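How to Get Tea and Coffee Stains Out of Light-Colored Cups

Posted 12/06/2022 by Nazma Bhuiyan in Kitchen Basics

I love a pale cup. Tea looks prettier in it, coffee looks richer in it, and a whole shelf of cream and off-white makes even my cramped kitchen feel calm. The trouble starts a few weeks in, when a brown ring creeps up the inside and regular dish soap stops making any difference at all. The good news is that you can bring most of them back with things you already have (and it's so satisfying, you may end up doing the whole cupboard like I did!).

What you'll need

Baking soda
White vinegar
Dish soap
A soft sponge with no scrubby side
An old toothbrush
A clean dish towel

Before you start

Run a fingertip around the inside of each cup. If the glaze feels smooth, you're fine to go on. If you feel fine cracks or a rough patch, use only soap and water, as anything stronger can work its way under the glaze. Cups with gold or silver trim get soap and water too. My friend Malsha Fakir lost the gold rim on a lovely little cup to a vinegar soak, and I still feel bad because the soak was my idea.

Step 1: Wash first

Give every cup a normal wash with warm water and dish soap. Milk leaves a greasy film, and the baking soda won't touch the stain until that film is gone. Shake out the extra water but don't dry the inside.

Step 2: Make the paste

Put two tablespoons of baking soda in a small bowl and stir in water a few drops at a time. You want it like toothpaste. If it runs down the side of the cup, add more soda.

Step 3: Spread it and wait

Scoop a little onto the sponge and smear it over the stained parts, going right up to the lip. Leave it for 40 minutes. I used to start scrubbing straight away and wore myself out for nothing – the waiting really does do most of the work.

Step 4: Rub in small circles

Go around the wall of the cup first, then the bottom. Tip the cup on its side for this part, so you can get your fingers in flat and see what you're doing. The toothbrush is great for the curve where the wall meets the bottom, and also for the foot of the cup, where gray marks like to collect. Rinse well.

Step 5: Check the inside under good light

Hold the cup with the opening toward you, then tilt it and look again from the side. Faint rings hide when you look straight down and show up the moment the light comes in at an angle. A white table or counter underneath helps too, because you can tell a cream glaze from a leftover tan shadow.

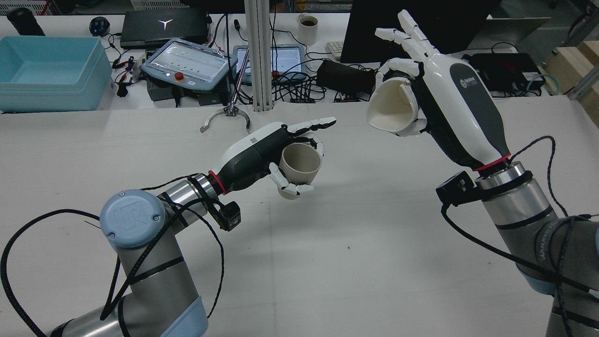 Two off-white cups, one with its mouth up and one tipped on its side, both showing the cream interior.

Step 6: Soak the stubborn ones

Still seeing a ring? Fill the cup with equal parts white vinegar and warm water and let it sit for an hour. Pour it out, rinse, and repeat the paste. Please don't mix the vinegar and the baking soda together in the bowl. The fizz is fun but it leaves you with salty water that cleans very little.

Step 7: Rinse and dry

Rinse twice, then dry with the towel right away. Hard water leaves chalky spots if the cups drip dry.

Keeping them that way

Rinse cups as soon as you finish your drink, even if you'll wash them later. Black tea is the worst offender in my house, with turmeric milk close behind. I do a quick paste treatment every September and again in spring.

Comments

Farzana Akanda: Does this work on the metal marks spoons leave? Mine are covered in them.

Nazma Bhuiyan: Yes, the light ones! Use the paste and give it a second round. Deep gray lines may need a cream cleanser made for ceramics.

Tanvir Wijesinghe: Did my Plisby mugs last night, all clean except one with a crack in the glaze. Soap only for that one from now on.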